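Category: Minutes / Facilities and Stores

Brerura Community Workshop
Minutes of the stores and floor meeting, 22 March 2021

Chair: Hammad Bukhari
Minutes: Sobia Ansari
Apologies: none received

1. Minutes of the previous meeting

Accepted with one correction. Under item 4, "Rind shelving" should read "Rind cabinet". The shelving was ordered separately and is covered in item 3 below.

2. Floor area

H. Bukhari reported that the new floor coating has been in use for one full booking period. Two points were raised.

2.1 Chair legs without caps are leaving marks near the window side. Caps to be fitted before the chairs go back out. The unused caps are in the Grinik drawer, second from the top.

2.2 The cleaning product supplied with the coating is nearly used up. S. Ansari asked whether the ordinary product could be used in its place. The data sheet allows it at half strength. Agreed to use the ordinary product and to write the dilution on the bottle.

The tape lines for the work areas were discussed again. The walkway stays at its present width. The line beside the store door is to be moved 30 inches toward the wall so that the door can open fully.

3. Shelving and storage

The Bondix shelving order was placed at $3,465, delivery included. The supplier has asked for confirmation of the fixing type. H. Bukhari to confirm wall fixings for the tall units and floor feet for the low ones.

S. Ansari noted that the low units will hold the heavier boxes and should be filled first. No box is to be stored above shoulder height unless one person can lift it with both hands and keep sight of the step.

The old cabinet will be offered to the other users of the building. If there is no reply by June it goes for scrap.

4. Stock list

The stock list now runs to 962 lines. Duplicate entries remain under fasteners and under adhesives. S. Ansari has merged the fasteners as far as the metric sizes. The inch sizes are outstanding. Agreed that new items are entered under the name printed on the packet, with the shelf code after it.

Labels: 200 blank labels on hand, enough for the low units. Order a further roll when the tall units are in place.

5. Working at floor level
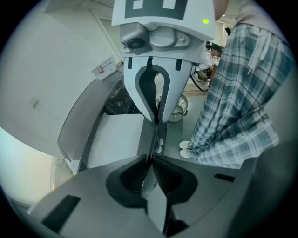
Sorting and setting out on the floor will continue until the low units are fitted. The meeting reviewed the arrangements for this work. H. Bukhari's main concern was the mix of working heights, with one person standing while another is crouched low on the floor a short distance behind. The person standing does not always have the lower one in view when stepping back. Agreed: anyone on their feet calls out before moving backward, and boxes are carried around the floor work and not over it. Closed shoes are required for everyone in the area; sneakers are acceptable for sorting but not for moving shelf sections.

5.1 Kneeling pads were requested. Two to be bought from the small items budget.

5.2 Floor work is limited to half an hour at a time, after which the pair change places.

6. Actions

H. Bukhari: confirm shelf fixings; move tape line at store door; buy kneeling pads.
S. Ansari: finish inch sizes on stock list; mark dilution on bottle; circulate the notice about the old cabinet.
Both: fit chair leg caps.

7. Any other business

The key to the side store sticks in cold weather. Graphite to be tried before the lock is replaced. The spare key is held in the office and must be signed for.

Next meeting to be called once the shelving delivery date is known.

Brerura Community Workshop | Contact the office | Back to top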